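Lunde hand grippers, hire or buy? (cloth work)

Started by pegbag_8, 25 September 2019

pegbag_8
Anyone used the Lunde hand-held grippers for cloth? We've got the Eleck kit quote in as well and need to pick one by the end of the week. Work is mostly picking up and folding, by hand, to get examples for the arms to learn from. Lunde want 900 for a pair, or 152 a month hire. Fingers in the pic, pinching a fold of blue cloth.

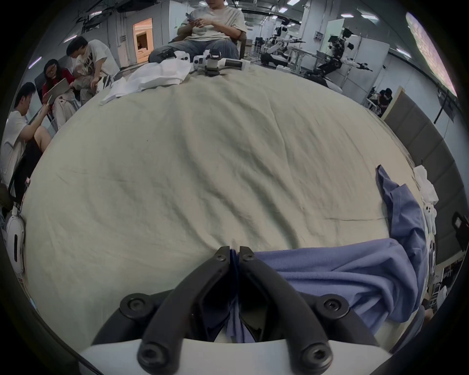

Dorine
Hire. Don't buy until you've done a full month with them. We bought two pairs in August and the fingers are fine on towels, tea towels, anything with a bit of body. Thin shirts slide. You end up squeezing harder and your hand goes before the cloth does.

sprocket_wetcombe
Disagree with that. We do thin stuff all day on the Lunde ones. Did you swap the tips? Stock tips are rubbish, the rubber ones are extra but worth it. Four screws, ten minutes if you've got the right hex key (not in the box, obviously).

Dorine
Swapped them, yes. Better, not fixed. Also the rubber ones pick up fluff and then they're worse than the stock ones till you wipe them. Every half hour or so for us.

sprocket_wetcombe
Half an hour?? What are you folding, sheep

pegbag_8
OK so tips matter. Do they come with the hire or is that on top?

sprocket_wetcombe
On top. Ask though, they threw ours in when we moaned about the delivery.

lowgear
Had the Eleck kit for a while. Lighter in the hand, nicer trigger, software is a mess. Lost a whole afternoons recordings when it filled the card and carried on as if nothing was wrong. No beep, no light. We had 337 folds down for that day and kept 8 of them.

Their support did answer, to be fair, next morning. Told us to update. We were on the update.

pegbag_8
Ouch. Was that the newest version?

lowgear
Newest at the time. Might be sorted by now, I gave mine back.

Dorine
Never had that with Lunde. It stops and buzzes when it's nearly full. Annoying buzz but you can't miss it.

tin_whistle
Question for pegbag, do you need two hands? Cos if it's folding you do, and with both these kits the second unit has to be paired every single time you switch on. Lunde takes a minute or so. Eleck I never got a straight answer.

pegbag_8
Two hands yes. Several people on at once if we can, so pairing could be a pain.

tin_whistle
Then label them!! Left and right of each pair, big tape, different colours. We had one person's left talking to someone else's right most of a morning and only spotted it when the files made no sense.

lowgear
Eleck pairs quicker, I'll give it that. Push both buttons, done.

sprocket_wetcombe
Quick to pair and then it bins your data. Lovely.

lowgear
Yes alright. I did say that.

hobday_lane
Coming at it from the other side, is the hand kit worth it at all? We drive the arms directly with the handles and get what we need. Slower but what you record is what the arm really did. With the hand ones people do clever little wrist flicks the arm can't copy and half of it is no use.

Dorine
Depends on your people. Ours got told no flicking, elbows in, go slow. After a few days it was fine. And you can do far more folds in an hour than with the handles, no contest.

hobday_lane
More folds, more rubbish to sort through afterwards. I'd still take the slow ones.

tin_whistle
Bit of both here. Hand kit for the bulk and arms for the fiddly stuff like collars. Wouldn't want to do all of it on the handles, I'd go mad.

pegbag_8
Helpful, ta. Leaning to hire from Lunde, one month, rubber tips if they'll include them. Does the 152 cover breakages? Paperwork just says "fair use".

sprocket_wetcombe
Cracked a housing on ours (dropped on concrete) and they charged for it. Bent finger they did for free. So get it in writing.

Dorine
Same. And photograph them when they arrive, ours turned up with scuffs and there was a bit of back and forth at the end about who did it.

pegbag_8
Will do. Emailed them just now asking about tips and breakages, will post what they say.

lowgear
Ask about the charger too. One between two units when I looked, daft.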